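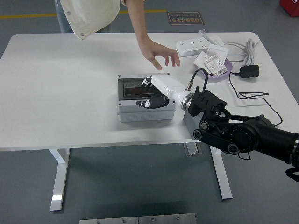
A grey distribution box with its clear window cover, on the white table at the Seldale workshop.

Şengül Akbulut has opinions about boxes. She has spent nine years choosing, fitting and rejecting electrical enclosures, first at Vaswood and now at Seldale, and she would like it known that the lid is where they go wrong.

"Everyone asks about the plastic," she says. "The plastic is fine. Ask me about the hinge."

I ask her about the hinge. This takes a while.

A window cover, she explains, gets opened by people who are annoyed, usually in the dark, often with one hand. "They've lost the lights and dinner's half cooked. They aren't going to be gentle with it." Her own test is 2000 openings. She once sent back an order of 125 boxes after 3 of them failed it, and the supplier stopped sending her a calendar.

She is kinder about knockouts, the round blanks along the side that get punched out for cable. "I like a row of them. You pick the ones you want and leave the rest alone. Some people open every single one, and then they call me about spiders."

Does she have a nice box at home? She looks at the table for a moment.

"Mine is metal, it's from before I was born, and the door sticks," she says. "I've been meaning to change it since September."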